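Notebook, parts storage, small containers
12th August

Sorting the small containers today so the fastener stock can move out of the Cesetti drawers before they go to the Grulldale building. Drawer inventory as of the last count is 2,383 pieces, most of it M3 and M4 hardware plus the washers Régis Leclerc ordered twice in November.

Containers under consideration come in three kinds: square black, gray rectangular with sloped walls, and the small green ones. The gray is the larger and goes to mixed hardware. The black is shallow, fine for washers and for anything picked out by hand. Green is for sorted screws, one length to a container. No lids on any of the working set. Lids go in the Firkirura box under the bench with the spare dividers.

Worked on the butcher-block top. Edge rails left, right and far side stop things rolling off in those directions.

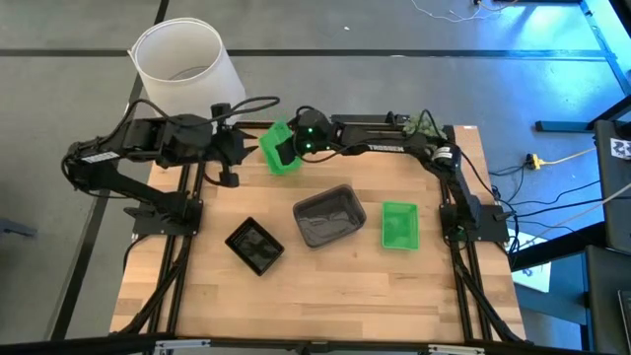
Black, gray and green set out across the table. Second green one held at the back.

Rules for the table, carried over from the last page with two changes:

Containers stand in a row with space between them. Stacked ones stick together and the bottom one comes up with the top.
Black to the left, gray in the middle, green to the right. (Changed. Gray used to be on the left.)
Anything green gets checked against the Ghauri color list before it is labeled. Two shades have been ordered under the same part number.
Labels on the short side only. (Changed. Long side labels get covered when the containers are shelved.)

Fill limit for green is 110 pieces of M3 x 8. Past that the screws sit above the rim and the shelf above scrapes them off. The M3 x 12 limit has not been worked out. Start at half and go up.

Gray has no fill limit by count. Level with the rim, less a finger width. The sloped walls make it easy to scoop from, harder to judge by eye.

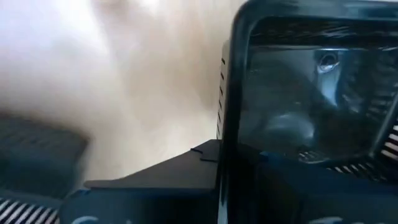
Reading time: 2 min

Shelf positions. Six bays, numbered from the door. Bays 1 and 2 take green, bay 3 takes black, bays 4 and 5 take gray. Bay 6 stays open for returns. Returns are to be sorted by whoever brings them back, and anything left in bay 6 over a weekend goes to mixed.

Régis wants the washers split by outside diameter. I would split by bore, which is how people ask for them. Left undecided. Until then all washers go in black, one bag per delivery, delivery slip folded into the bag.

Cleaning: damp cloth, no solvent. The glossy inside of the black tray marks easily and solvent leaves a haze. The gray bottom is also reflective and shows dust, so wipe it before filling.

Open items:
Reorder labels, short side size.
Check green stock against the Ghauri list, both shades.
M3 x 12 fill limit.
Ask Grulldale for the shelf depth. The drawing gives the outside dimension only, and the gray containers need the full inside depth to sit flat.
Move the drawer inventory sheet to the front of this book.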